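Print this page
E-mail this entry

Workshop notebook, March. Glue and board tests, continued.

Started 8:40. Carried on with the starch paste trials from the last entry. Question is still whether the Perkska paste at the thinner mix will hold a folded carton seam through the damp cupboard, or whether we have to go back to the Melix white glue and put up with the smell.

Batch A mixed 22 parts powder to 100 water, batch B 24 to 100. Both cooked to clear, cooled under a lid, strained once. B came out lumpy at the bottom of the pan and I threw away the last spoonful. Stirring by hand is too slow at that thickness. Next time use the paddle.

Cut strips from the Akex gray board and from the coated carton stock, grain running the long way. Glued with a half-inch overlap, pressed under the flat irons until lunch. The coated stock needs scuffing first. Without scuffing the paste sits on top and peels off in one skin when you bend the strip. I knew this and still forgot on the first four, so those are marked X and don't count.

Pull results, gray board: A tore in the fiber on every strip. B the same. No difference I can measure, so the extra powder in B is wasted on this board.

Pull results, coated stock, scuffed: A let go at the joint on two strips, tore in the fiber on the rest. B tore in the fiber on all.

Food cartons are the usual case of coated stock, printed one side, a pudding box being typical. The side seam on those is narrow and carries most of the load when the box stands up.
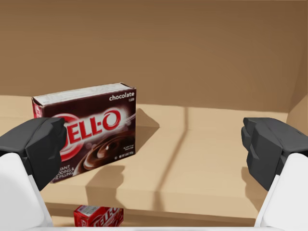 Sajib Mollah thinks the scuffing is doing more than the mix is, and that A would have passed if I had used the finer paper and gone across the grain. Fair point. I used whatever was on the bench, and it was worn. Will repeat A with fresh paper, both directions, before deciding anything.

Damp cupboard: strips went in at 1:15. Wet sponge tray refilled. The dial on the door sticks, tap it before reading.

Ordering. Ranasinghe will only cut the coated stock in lots of 2,000 sheets, and they want the grain direction on the order this time. Last lot came cross-grain and we lost a day turning the jig around. Have written it on the form twice.

Storage. Glued samples should sit flat or stand on a board shelf, off the concrete. Heavy tins go on a separate stack from the cartons, because the low cartons bow after a week under weight and then the seam test means nothing.

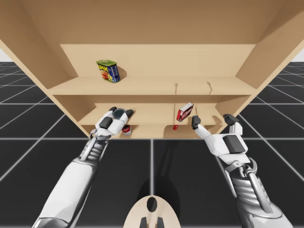
Ashraful Siriwardena asked whether we could test seams under a steady load as well, say a week with a known weight on top, as a pull test only tells you about one bad moment. Agreed, but we need a rack for it and a dry corner. Put on the list.

To do:
Repeat A on coated stock, fresh paper.
Strips out of the cupboard tomorrow at 1:15, pull the same hour.
Clean the pan properly.
Find the lid for the Melix tub.

Stopped 4:50.

Print this page
E-mail this entry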